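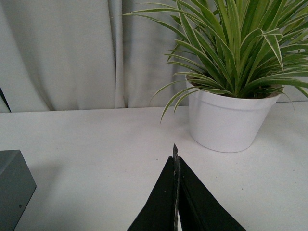 Clandport Entertainment Network | Events & Premises Team

Red carpet walk-through, Tomlow Theater
Premiere of the Werkeck reunion special, August
Checked at 2 p.m., doors at 7

1. Carpet taped down along both edges
FAIL, then PASS. The left edge had lifted beside the sponsor wall. Last season a former contestant went down in that same spot, and the clip has had a longer career than she has. Retaped while I watched.

2. Sponsor wall weighted and braced
PASS. Two sandbags per foot. Please don't borrow them to prop the bar door.

3. Press pen barriers locked together
PASS. The photographers have asked for another row at the front. They ask every year. The answer is in last year's checklist, and the one before it.

4. Power cables under ramps
PARTIAL. Covered at the curb, bare behind the interview riser. Stars tend to walk backward there while waving. Ramp on order from Núñez Rentals, due before rehearsal.

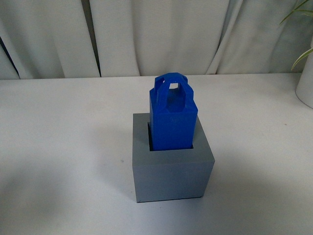
5. Interview riser: steps, rail, edge marking
FAIL. No rail on the exit side. Heels, champagne and an ex-husband at the next microphone are three good arguments for a rail. Riser stays closed until one is fitted.

6. House capacity posted and agreed
PASS. Posted limit is 660. The guest list I was handed stops short of that, but it doesn't include "plus entourage," a phrase I would like removed from all invitations.

7. Exits clear, signs lit
FAIL, then PASS. The stage left exit was blocked by gift bags. Moved to the coat room. Several people took one to be helpful.

8. Confetti cannons
NOT APPROVED. The paperwork gives a model number, 2990, and nothing else. I need the data sheet and the operator's certificate. "He's done it at weddings" is noted.

9. Feuding cast members seated apart
Not a safety item. Somebody has typed it onto my form again. For the record, the seating plan has them sharing an armrest.

Open items: 4, 5, 8. Recheck at 5 p.m. Bring the signed copy to the box office, and leave the tape where you found it.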